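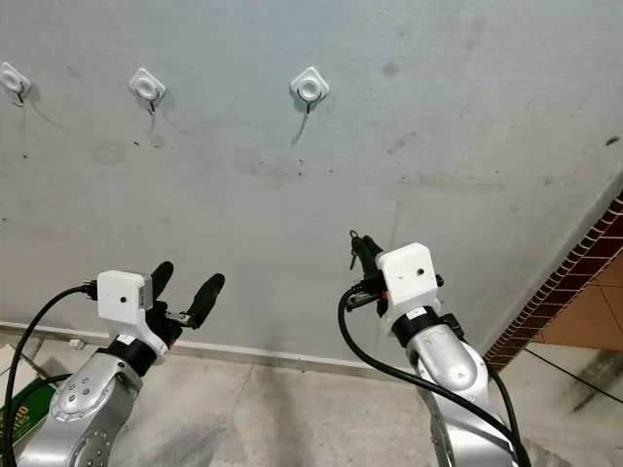 Does the Stadby hold module stop a Lamero gripper from dropping a part when the arm faults?

It stops most drops caused by a lost signal at the wrist, and it does nothing for drops caused by worn finger pads or a loose cable plug.

Stadby Hold Module for Lamero two-arm stations
Sold and fitted by Tradik
Page revised May 23, 2018

What it is

A small board that sits between the gripper drive and the wrist cable. When the gripper stops hearing from the controller, the board keeps the last grip command alive for up to 40 seconds, so someone can get a hand or a tray under the part. After that it lets the fingers go slack. Stadby calls this "total grip security." We sell the thing and we would not call it that.

What goes wrong without it

The Lamero gripper has one bad habit. If the signal drops for even a moment, the drive resets, and on reset the fingers open a little before they close again. On a bench with a foam mat, who cares. With a part held between both grippers it matters a lot more, as one side lets go and the other side takes the whole weight at an angle it was never set up for. We have seen a wrist mount crack from that. We have also seen the part land on the tiles, and tiles win.

Lamero's bulletin puts this down to "operator cable routing." Maybe on some stations. Csaba Medve on our service bench rerouted every cable on one the way the bulletin shows and it still reset that same afternoon, so we don't take the bulletin as the last word.
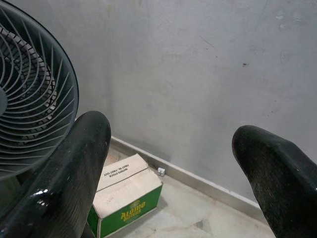 Wrist camera view between the open fingers, wall and carton beyond.

What the module does and does not do

It holds the last grip command through a short signal loss. It logs each loss with a time stamp, which for our money is the best reason to buy it. It blinks amber during a hold and stays red after a release.

It does not stop the arm from moving. People get this wrong all the time. If the arm itself has faulted and is sagging, the gripper will hang on nicely and carry the part down with it. You still need the station's own stop circuit, tested, with the button where a person can reach it. The module is not a safety device and has no safety rating. The box has a shield printed on the side - ignore the shield.

It also does not know whether there is anything between the fingers. An empty gripper in a hold looks exactly like a full one in the log.

About the 2000-hour claim

Stadby prints a service life of 2000 hours. We asked what load, what temperature and how many holds, and got the brochure back. Until we see a test sheet we treat the figure as a guess and back the board with our own parts warranty, which is shorter and which we will honor.

Finger pads

A good share of the "drops" sent to us turn out to be slick pads. Dust builds up on the rubber and the grip goes, with no fault shown anywhere. Wipe them before you spend money with us. Worn pads can be swapped for the Csonka set, sold by the pair. The Csonka pads are softer and mark easily. They grip better on round parts and we have no strong feeling about them on flat ones. 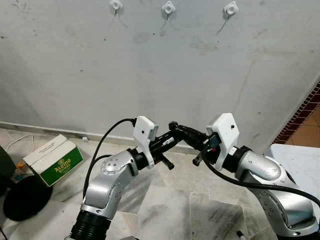
Both grippers on one part, the kind of two-handed hold the module is sold for.

Fitting

Power off at the wall, then wait for the drive light to go out.
Support both arms. They will settle when the brakes are released.
Unplug the wrist cable at the gripper end. Pull the plug, never the cable.
Seat the board, label side out, and close the clip.
Plug the cable back in and leave enough slack for a full turn of the wrist.
Run one hold test per arm with a soft load, pulling the signal from the service menu. Do not test by yanking the plug.

If the light shows red straight after fitting, the board is in backwards. This does it no harm. If it shows nothing at all, send it back.

Check every cable loop through the whole reach of the arm before you go back to work. A loop that looks fine with the arms apart can catch on the other wrist when they come together, and then you have the very fault you just paid to fix.

Before you order

Read your fault log. If it shows a link loss right before each drop, the module will probably help. If the drops come with no entry, look at the pads and the grip force setting first. If the entries all come from one arm, swap the cables left to right and see whether the fault moves. That test is free and it has talked several customers out of a sale.

Supplied

2 boards, one per arm
2 clips
Fitting sheet (ours; the Stadby sheet has the board drawn the wrong way around)

Not supplied: wrist cables, Csonka pads, mounting screws.

Works with Lamero grippers on firmware 40 and later. Older firmware ignores the hold line and the board just sits there blinking. Returns are accepted unfitted or fitted, as long as you include the log.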